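Removing fine strings and cleaning ribbed orange printed parts
Community Help > Workshop and Making > Finishing

Marisol Okafor
I am responsible for the finishing bench at the Oromau community workshop. We have a set of orange printed parts with an open lattice of slanting ribs and a black strip along one side or down the middle. Fine strings of plastic remain between the ribs, and dust from the bench collects on them. Members have asked which method of cleaning is permitted. I should be grateful for advice that will not mark the ribs or lift the black strip.

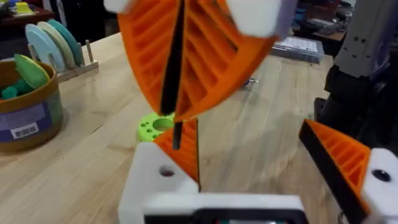
The bench top is wooden and was oiled in April, so I would prefer to avoid any method that involves standing water or solvent. A craft knife has been tried on one spare part and left pale scratches on the edge of a rib.

Wendell Esposito
The first step should be a soft, dry brush, worked along the ribs and not across them. A clean toothbrush is suitable. Strings that remain may be taken off with fine tweezers, pulling towards the nearest rib. Warm air is often recommended, but it should be used with care on thin ribs, as they may bend before the strings have gone. If warm air is used, please keep the nozzle moving and test it first on a spare part.

The black strip should be wiped separately with a barely damp cloth. Solvents should not be used until the material of the strip and its glue are known. A sheet of card beneath the work will protect the oiled surface and collect the loose pieces.

Amos Pennington
We use compressed air. It is quick.

Els De Graaf
I would support the brush and tweezers. With regard to compressed air, eye protection must be worn, and the dust will simply settle elsewhere on the bench. At the Grinel workshop we require members to vacuum the bench before and after this work. Scratches of the kind described can be made less obvious with 647 polish paste, if your workshop stocks it, though the colour does not fully return.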